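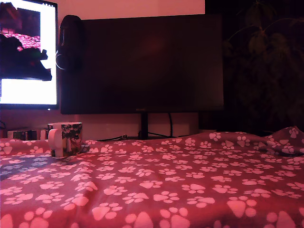
Textile and lighting notebook, Votach workroom
April, entry 13
Present: Halldóra Kvaran, Genji Kawaguchi. Written up by H.K.

Purpose. To decide whether the paw-print blanket may stay on the monitor bench as a general cover, and to record how its print reads under the red lamp before the Lund samples are compared with it.

Lighting. Red lamp on, ceiling lights off. Under this light the ground of the cloth runs from dusky rose to a deep red and the prints come out pale pink. On the left there is a patch of cooler, bluish-grey light, and the prints within it look nearer to lavender. No colour judgement should be made from that side. Genji asked whether the colours could be noted against the shade card. They could not, as the card is itself unreliable under red light, and the comparison is therefore held over to the daylight session.

Print. The pattern has no single direction; the prints point all ways. This is an advantage for a cover, which may be laid either way round. It is less convenient for cutting, and Kirsten Bergmann should be consulted before any piece is taken from it for the Branirach cushions.

Lie of the cloth. Not yet satisfactory. A soft fold runs down the left part and bends the prints across it, and the far right corner is bunched and stands up above the rest of the back edge. The corner is to be drawn out flat and the fold smoothed by hand from the middle. No iron is to be used on the bench.

Items on or near the cloth. One mug, pale, with a dark leafy or floral sort of design, standing on the left towards the back. The row behind it is partly covered by the edge of the blanket and should be left showing in full, so that things can be found without lifting the cloth. Colleagues are reminded that drinks belong on the side shelf while samples are out - this applies to the author as well.

Washing. The label was read before laying out: cool wash, no tumble drying. Gunnlaugur Hviid prefers that covers be washed separately from the sample cloths, and this will be done.

Decision. The blanket may remain for the present. It is to be taken up whenever fabric is measured, as the tape does not sit true on a soft surface.

Outstanding:
Daylight comparison with the 2 Lund samples (Genji).
Ask Benjamín Maldonado whether the Sketedis order of plain cover cloth has been placed. If it has, this blanket goes back to the rest room.
Second shade card to be found or replaced.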